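Subject: Re: [oldhouse-paint] Interior doors, brush marks, and the north bedroom
From: Rónán Buckley
Date: 21 December 2021

Hi Lenuța, hi everybody,

Lenuța Jitaru wrote:
> We have the upstairs doors left to do and I am losing heart. The
> old ones are stained a sort of orange and my husband likes them.
> I want them painted. Also, how do you keep from getting brush
> marks in the panels? I used the Kelance satin on the pantry door
> and it dried before I could smooth it out. Last thing: is a very
> dark blue crazy for a small bedroom that faces north?

Oh, I feel this one. We did all the doors on our upper floor in September and I swore I'd never pick up a brush again, and then of course I did the hall closet two weeks later. I'll take your questions out of order, if that's okay, because the blue is the fun one.

No, it isn't crazy! A north room is never going to be bright, so you may as well let it be cozy. We went very dark in ours and I only wish I'd done the ceiling too. Buy a sample pot first and paint a big board with it - not a little square on the wall - and move the board around for a few days. Mine looked nearly black after supper and lovely at breakfast.
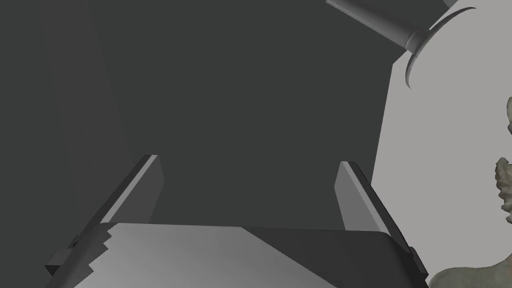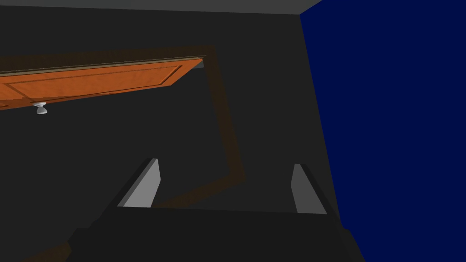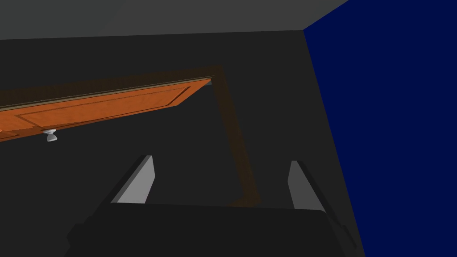
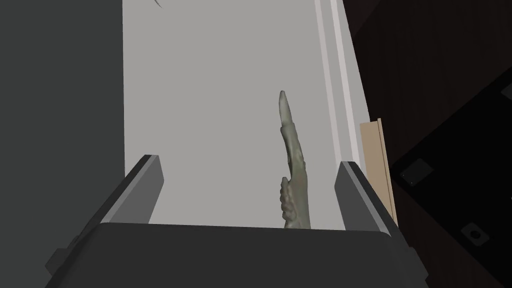
Now, the orange doors. I'd side with your husband a little longer before you open the primer, and mostly it depends on what goes beside them. Orange wood next to cream or beige is what makes people want to paint it, and I've been there, our whole landing was beige. Put it near a deep navy, like the wall to the right in the second picture, and the wood starts to look like something you chose. Charcoal can do it too. So if you're set on the dark blue anyway, do the walls first, live with it through the winter, and argue about the doors later. You can always paint a stained door, but stripping one back is a miserable job (ask me about the 319 dollars I spent at Guzmán on stripper, scrapers and a respirator for the dining room).

If you do end up painting, the brush marks are mostly about order and speed. Take the knob off. Do the grooves around the panel first with a small angled brush, then the flat of the panel, then the rails, then the long sides, and don't go back! Whatever you see three minutes later, leave it. I got much better results after I stirred a splash of Verkosent conditioner into the can, and I worked with the heat turned down. Two thin coats, light sanding in between, and give it a good long rest before you close the door against the stops. I didn't, and the bathroom door peeled a strip off the frame the first time somebody pulled it open.

One more thing on the pantry door. If it's dry but ridged, sand it flat with 220 and go again with a mini roller, the short foam kind. Wipe the dust off with a damp rag and let it dry before you start.

Does anyone here still have the handout on matching old stain? I lent mine out and it never came home.

Rónán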